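Workshop Tips: Bin Picking Software

Collected by Do-yoon Yook. Last revised in October.

These tips cover the software side of a bin-picking cell: camera calibration, segmentation, grasp planning, motion planning and logging. They assume a six- or seven-axis arm, a fixed camera and a metal bin. Mechanical tips are on a separate page.

Calibration

Warm the camera up before calibrating. Ours drifts for the first part of the morning and then settles. Calibrate after it settles and save the result with the camera temperature in the file header.

Spread the calibration poses through the whole volume of the bin, including the corners and close to the floor. Poses taken only at a comfortable height give a low residual and bad picks at the bottom.

Keep 70 pose pairs in the set. Past that number our residual stopped improving. Throw out pairs where the board was tilted so far that the corner detector fell back to its coarse mode.

Mark reference positions on the bench with tape and check them against the software at the start of each shift. If the projected corner of the mark misses the real one, stop and recalibrate. Do not correct the error with an offset in the pick program. Offsets get forgotten, and the next person calibrates on top of them.

Fitting the bin model

Fit the bin walls from the point cloud at startup. Typing the bin position into a configuration file works until someone leans on the table.

Sloping walls need four separate planes. A box model with vertical walls makes the planner believe there is free space where there is sheet metal. Fit the floor first, then each wall, then intersect them to get the rim.

Bare metal returns noisy depth wherever light reflects straight back to the camera. Take two exposures, one short and one long, and merge them per pixel by confidence. Scratches on the floor can produce small raised patches in the cloud. Discard any cluster lower than the smallest part you expect to pick.

Bolt holes in the floor read as missing data. Fill them from the floor plane. An early version of our segmenter, Pokevance, treated every hole as a dark round part and sent the gripper after it.

Segmentation

Mask out the arm before segmenting. The kinematic model gives a good mask for the links but knows nothing about the hose package. Grow the mask on the cable side, or move the arm clear and take a fresh capture.

Parts of the same color that touch will merge if color is weighted too high. Drop the color weight and let the surface normals split them. Curved parts, such as balls and cups, separate well this way. Flat parts do not, and need an edge term.

Anything in the bin that matches no known class should go on a list called unknown, with a keep-out volume around it. Do not let the software quietly ignore it. Hand tools, offcuts and loose plates all end up near a bin sooner or later, and the planner has to go around them.
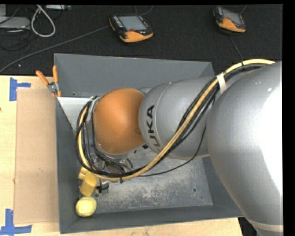
Label a new object type from at least three bin positions: against a wall, in a corner and in the open. A network trained on parts in the open will score the same part poorly once a wall covers one side of it.

Grasp planning

Score grasps in two passes. The first pass checks only finger clearance and runs on every candidate. We generate 4,000 candidates per capture and keep the best 1,000 for the second pass, where the full gripper body and wrist are checked against the bin model.

Corner parts need their own rule. For a part touching two walls, close the fingers along the diagonal or use a push to bring the part out first. The push primitive in Hirholm takes a start point, a direction and a distance. Keep the distance short and capture again afterward.

For a tilted cup, prefer one finger inside and one outside over a grasp across the full width. The opening is usually easy to find from the rim curve. If the rim is hidden, treat the cup as a plain cylinder and lower its score.

Do not retry the same grasp. Store the failed pose and block its neighbors until the next successful pick changes the pile.

Motion planning

Model the cable bundle. A string of capsules fixed to the links is enough in most cases, with a fatter capsule at the lowest point of the loop. Without it, the planner will find a path where every link clears the rim and the hose drags over it.

Limit the last wrist joint to the range where the loop hangs freely. The full range in the data sheet applies to a bare arm. Ours is cut well below that, and the planner loses very few picks because of it.

Plan the exit before committing to the entry. A grasp that can be reached but not lifted out wastes a cycle and may jam the part against a wall. Brodinberg checks both when the flag check_retreat is on – it is off by default.

Slow down inside the bin volume, not only near the part. Use a zone defined by the fitted rim and let the controller switch speed on crossing it.

Logging and replay

Log every cycle with the raw capture, the chosen grasp, the joint path and the result. A result code alone is useless a week later.

Use one clock. When the camera computer and the robot controller disagree, captures get matched with the wrong joint angles and the error looks exactly like bad calibration. We lost most of a Wednesday to this.

Keep a fixed replay set and run it before every release. Ours has 962 captures. Any change that alters the chosen grasp in a replay gets looked at by a person, including changes that raise the score.

Record the software version of the teach pendant along with everything else. Woo, our log viewer, shows it in the second column.

Small items

Name frames in full. bin_floor_center is better than f3.

Store angles in radians and show them in degrees.

Put units in parameter names: clearance_mm, timeout_s.

Never edit a pick program on the pendant without copying it back to the repository the same day.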